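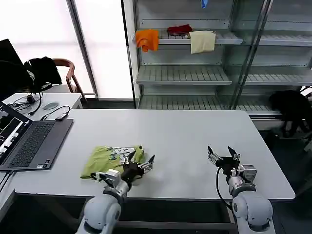 Folding T-shirts on a small table without them coming undone

3 min read

I fold most of my laundry on a white table in the room where I also work, and my laptop lives at the left end of it. I don't want to move the laptop every time. That leaves enough space for one T-shirt laid flat and a short stack next to it.

My problem is the T-shirts with a print on the chest. I have a lot of them, mostly from events, and they never fold the same way twice. The printed part is stiff and the rest is soft, so the sides slide around and the sleeves pop back out. By the time I carry the stack to the dresser the top few are open again. I also get a crease straight through the print.

Is there a fold that works in a small space and keeps the print flat? The drawer is shallow, so I can't stack very high. I've looked at plastic folding boards but would like to avoid buying one if I can.

Posted by drawer_three, August 8, 2021

Ashraf Belkadi

I worked in the back room of a shirt printer called Hornamik for a few years, and on a busy day we folded over 500 shirts by hand. The tables were not big. You only need room for one shirt.

Start with the shirt face down. Most people at home fold face up and that is where the crease through the print comes from. Pick it up by the shoulder seams, give it one shake, and lay it down with the collar pointing away from you. Smooth it from the middle out to the sides with your flat hand. If it came out of the basket in a ball, spend a few extra seconds on this part.

Fold one side in toward the middle, with the fold line running from halfway along the shoulder straight down to the hem. Turn the sleeve back on itself so it lies flat along that strip. Do the same on the other side. The two fold lines should land just outside the print. If the print is very wide they won't, and you will have to accept a soft crease at each edge.

Then bring the hem up to a little below the collar, and fold once more in the same direction. Turn the whole thing over. The print is on the front. A big one will still go around the bottom fold, but you won't get a line down the middle of it.

For the shallow drawer, fold in thirds instead at that last step and stand the shirts on edge in a row. Check the height against the side of the drawer with the first one before you do the rest.

On the folding board, we had one at Hornamik and used it for training new people. It gives you the same width every time. A piece of stiff cardboard cut to the width you want does the same job. Lay it on the back of the shirt under the collar, fold the sides over it, and slide it out before you bring up the hem.

Don't press hard on a print while the shirt is hot from the dryer. It can stick to itself. Give it 5 minutes.

hakholm_laundry

just roll them. I have 50 or so in one drawer and no problems

drawer_three

Thank you both. I tried face down with a piece of cardboard from a shipping box and it is much better. The sleeves stay in. I had been leaving them sticking out over the side fold and then tucking them in at the end, so I guess that was most of it.

Rolling did not work for me. The stiff ones unroll as soon as the drawer is half empty.

We use cookies to remember your settings and to count visits. By continuing to use this site you accept our cookie policy.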